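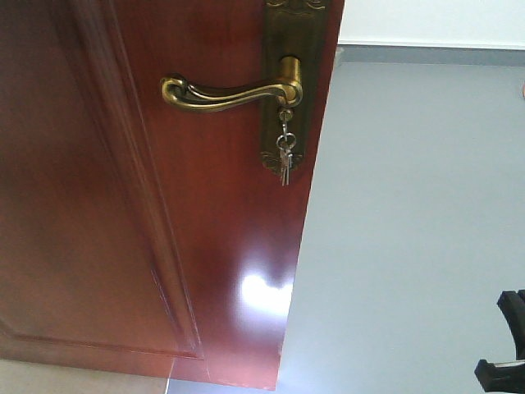 Plultham Robotics Club - Term 2 Gallery: The Door Project

Finally getting these up, sorry for the wait. Captions written on the bus so forgive the spelling. If you've got better ones on your phone send them through and I'll swap them in before the July break.

For parents and anyone new: the kids picked doors this term. Specifically, getting an arm to deal with a lever handle. Push down, pull, don't let go too early. Sounds like nothing. Took us most of the term. We had two teams, Cotel and Petell (their names, don't ask me, something to do with a spelling mistake on the first whiteboard), and each one wrote its own approach code and its own grip routine. Same arm, same gripper, turn about.

Club budget this year was $2960, and most of that went on servos and on the comp entry. Anything left over is going towards new finger pads.

THE DOOR

Red-brown timber, glossy varnish, raised panel with a bevelled edge. Curvy brass lever with a scrolled tip, pointing left, long backplate behind it. Keys in the lock right under the handle, on a split ring. Black gripper fingers down in the corner by the wall.

That bright patch on the varnish, low down near the free edge, is light bouncing off. Glare was Petell's biggest headache all term. Their colour threshold kept picking shiny spots instead of brass. They got round it in the end by looking for the shape of the lever and ignoring brightness altogether.

Two-tone on the handle as well, gold on top and darker bronze underneath. Good test for the vision code. Cotel's first version only found the top half of it and was aiming too high.

WHAT THE TEAMS WORKED ON

Approach angle. A straight lever you can come at from nearly anywhere. A curved one, no. Cotel settled on coming in from below and to the side, then levelling out. Slow but it works.

Keys. Came up at the first planning session and kept coming up. They hang close to the handle so the path has to go wide of them. Both teams added a keep-out box under the lever. Petell's was too big to begin with and the arm refused to go anywhere near the door, which got a laugh.

Grip force. Too little and the fingers slide along the curve. Too much and the servo cooks. The Year 8s did all the tuning on this and kept a proper logbook, well done. Neatest logbook we've had.

Knowing when to stop. Lever hits the bottom of its travel, current spikes, arm should notice. Cotel did it with current sensing. Petell used a plain timer and it was nearly as good, bit annoying for Cotel.

Logging. 1000 attempts was the target for the term, both teams combined. We made it in the last session with the pizza already going cold. Every run is in the shared folder, good and bad. Please don't rename the files!!

BEST RESULT

Petell, 116 clean handle presses in one session. Club record. Cotel reckon the lighting was kinder that afternoon and want a rematch next term. Fine by me.

THE COMP

Both teams are entered in the Kim Schools Challenge, household tasks division. Door handle is one task, the other is sorting cutlery, which we haven't started. I know. Practise sessions go to twice a week from the start of next term, 3:45 pm to 5:15 pm, usual room. Closed shoes and hair tied back, same as always. Safety glasses are in the grey tub.

The judges want a two-page writeup from each team as well as the run itself. Draft is due week three. Cotel have a start on theirs, Petell have a title and a very nice font.

STILL NEED

Black electrical tape, always. An old lever handle or two, any style, doesn't need to be pretty and doesn't need a door attached. The more odd shapes we can practise on the better. Brass, chrome, whatever's in the shed. Also a desk lamp with a bendy neck if anyone's chucking one out, we want to try moving the light on purpose and see how badly the vision code copes.

Laptop chargers: two got left behind in the last session, both in the office now. Label your stuff please.

MORE TO COME

Petell have some video of their best session, I'll add it when I work out why it won't upload. Logbook scans going up too once they've been checked for first names. If your kid would rather not be in any club photos let the office know and I'll keep them out of the next lot.

New members welcome for next term, Years 7 to 10, no coding needed to start. Forms at the front office.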